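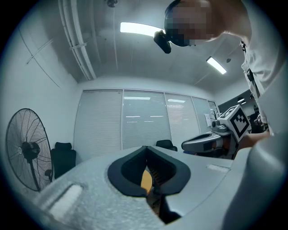 Fan, blinds, lights – what do I fix first in a small meeting room?
Office & Workspace > Rooms and Furniture

cjara_upstairs
Posted 18 Oct 2024

Ok quick one, posting between things. We got moved into a smaller meeting room at the Josside building. White walls, white ceiling, pipes and conduit showing. Windows with horizontal blinds. One big gray table, black office chairs, a pedestal fan. That's the room.

People have been complaining since the first week. It's stuffy by midafternoon. Fan helps but if it's pointed at the table anything paper moves. And the light – with the ceiling fixtures on and the blinds shut you get streaks all along the slats, kind of tiring if you sit facing them.

Budget is 800 for everything. Can't touch the ceiling, landlord is strict. Can't paint either. What would you do first?

Celeste Jara

ductwork_dan
Reply

Fan placement. Costs nothing. Where is it now exactly? Against a wall?

cjara_upstairs
Reply

Against the back wall, yeah, next to a chair. There's a white wall, fan in front of it. Windows are on the other side of the corner.

ductwork_dan
Reply

Ok so it's pulling from dead air behind it. Move it out from the wall, a foot and a half maybe, and don't point it at people. Point it across the room so it bounces. You want the air moving over by the windows and back around. Papers stop flying too.

And open a window if they open. Do they open?

cjara_upstairs
Reply

Two of them do. The others are painted shut or stuck, haven't had a real go at it.

renato_l
Reply

Disagree on the fan. A pedestal fan in a meeting room is a tripping thing and a noise thing. We had one at the Urrutia office and every call somebody asked what the hum was. Get rid of it, get a wall mount.

ductwork_dan
Reply

She can't drill probably. Landlord.

renato_l
Reply

She said ceiling and paint. Didn't say walls. Ask.

cjara_upstairs
Reply

Will ask. I think walls are "with permission" which means three emails and a wait.

Deepika K
Reply

Blinds first imo!! I've done this in two rooms now (one was worse than yours, believe me) and everyone blames the blinds for the glare when half the time it's just the angle. Horizontal slats, white, shiny-ish finish right? They act like little mirrors for the ceiling lights. Tilt them so the room side edge points DOWN and the streaks mostly go away. If you tilt the other way you catch every tube in the ceiling. Takes five minutes, try it before you spend anything.

After that if it still bugs people, swap seats. Whoever takes notes sits with their back to the windows.

cjara_upstairs
Reply

Trying this Monday. Right now they're all just whatever angle the last person left them.

tallchair77
Reply

back to windows is bad for video calls tho, you turn into a silhouette

Deepika K
Reply

Not with the blinds closed and the ceiling lights on. With them open yes, awful.

wcarrasco
Reply

Nobody's said chairs yet. How many people use the room at once and how many chairs are in it? The usual problem in a room like this is chairs. They come in from other offices and never leave. Then you can't get around the table, the fan ends up shoved in the corner because there's no floor left, and it's stuffy becuase it's full of furniture.

We cleared ours at Pollimmont. Table is gray, long, same sort of deal. Took out everything that didn't have a regular person for it. Felt like a different room the next morning.

cjara_upstairs
Reply

Usually just a handful of us. More chairs than people for sure. And they don't match, one has a tall padded back and the others are lower. Everybody fights for the tall one.

wcarrasco
Reply

There you go. Keep the ones you use, push the rest out in the hall and see who claims them.

renato_l
Reply

Don't put chairs in the hall. Fire exit. Building manager will be on you in an hour.

wcarrasco
Reply

Fine, storage then. You know what I meant.

renato_l
Reply

I do, but somebody reading this will put chairs in the hall. 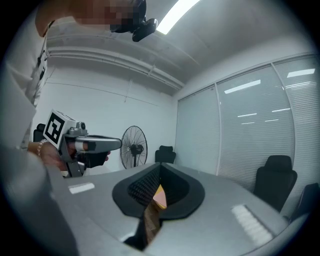

cjara_upstairs
Reply

Ok update since a few of you asked for more on the layout. Table takes up most of the room, it's big. One chair lives at the far end. A couple more along the window side. Fan still by the back wall, haven't moved it yet, Monday.

The other thing is the table itself. Surface is fine but there are labels stuck down here and there and people want them gone. Some of the older ones are really on there. Last person who tried used a key and I am not doing that.

Also cable running down the back wall. Thin one. Looks messy, would like to hide it without drilling.

tallchair77
Reply

hair dryer for the labels. low heat, lift a corner, peel slow. flat angle, dont yank it straight up

Deepika K
Reply

Yes to the hair dryer. Then a bit of dish soap and warm water for what's left. I'd stay away from anything orange-oil based until you know what the top is made of – I dulled a patch on ours and it's still there. Test underneath first.

ductwork_dan
Reply

Check whether anyone needs those labels before you peel. Asset tags, seat numbers, whatever. Been burned by that.

cjara_upstairs
Reply

Good point. Will ask around first. I'd have just gone at them.

leandro.r
Reply

For the cable: stick-on raceway. Comes in white, peel and press, runs down the wall in a straight line. I used the Plirex kind, nothing special, 20 for a pack that did the whole wall with a piece left over. Wipe the wall with alcohol first or it drops off in the night and scares whoever comes in early.

renato_l
Reply

Adhesive raceway takes paint off when you move out. If the landlord is strict about paint that's going to come back to her.

leandro.r
Reply

Not if you warm it first, same as the labels. Mine came off clean.

renato_l
Reply

Yours did. Mine took a strip the length of my arm. Depends on the paint.

leandro.r
Reply

Sure. So do a short piece low down behind the fan, leave it a week, pull it, look.

cjara_upstairs
Reply

I like that. Behind the fan it is.

wcarrasco
Reply

If you do get wall permission, ask for everything in one go. Fan mount, raceway, whatever else. One email from you instead of three.

And get a quote before you promise anyone anything. We asked for new blinds, proper matte ones for every window, price came back at 3,025 and that was the end of that conversation.

cjara_upstairs
Reply

3,025?? For blinds??

wcarrasco
Reply

Made to measure, installed. Bigger windows than yours I'd guess. Still.

Deepika K
Reply

See, tilt the slats :) free

quietfloor
Reply

Coming in sideways, but hard rooms like this echo too. White walls, bare table, blinds. If people say they're tired after meetings it might be the sound as much as the light. Cheapest thing is something soft on the table or floor. A felt runner down the middle, a rug under the chairs if they can still roll.

tallchair77
Reply

office chairs on a rug, no thanks

quietfloor
Reply

Low pile is fine. I roll on one every day.

ductwork_dan
Reply

Rug also holds dust and you've got a fan going. Just saying. I'd do the runner, skip the rug.

cjara_upstairs
Reply

Hadn't thought about sound at all. One guy does keep saying he can't hear the other end of the table, I figured it was the fan.

renato_l
Reply

It's the fan.

quietfloor
Reply

Could be both. Turn it off for one meeting and ask him.

cjara_upstairs
Reply

Ok so the list for now, tell me if I got the order wrong:

Tilt blinds, room edge down
Fan off the wall, pointed across
Spare chairs to storage (NOT THE HALL)
Ask around re labels, then hair dryer
Raceway test piece behind fan
Email landlord, one email
Fan off for one meeting, ask about sound
Felt runner if he still can't hear

That's almost nothing out of the 800 so far. If wall permission comes through I'd look at the mounted fan.

renato_l
Reply

Do the chairs first. You can't move the fan till there's floor for it.

ductwork_dan
Reply

Agree with Renato for once. Chairs, then fan. And clean the fan grille while you're at it, take the front off and wipe the blades. Dusty blades push less air and they're louder.

cjara_upstairs
Reply

Chairs first then. Storage room is open at 9 so I'll go before anyone's in. Who gets the tall one is a seperate thread lol

wcarrasco
Reply

Rotate it. We have a sign up sheet.

tallchair77
Reply

first in gets it. always been the rule

cjara_upstairs
Reply

Landlord email sent just now, asked for wall fixings and whether the stuck windows can be looked at. Will post when I hear. Thanks all, got to run, somebody's waiting on the room.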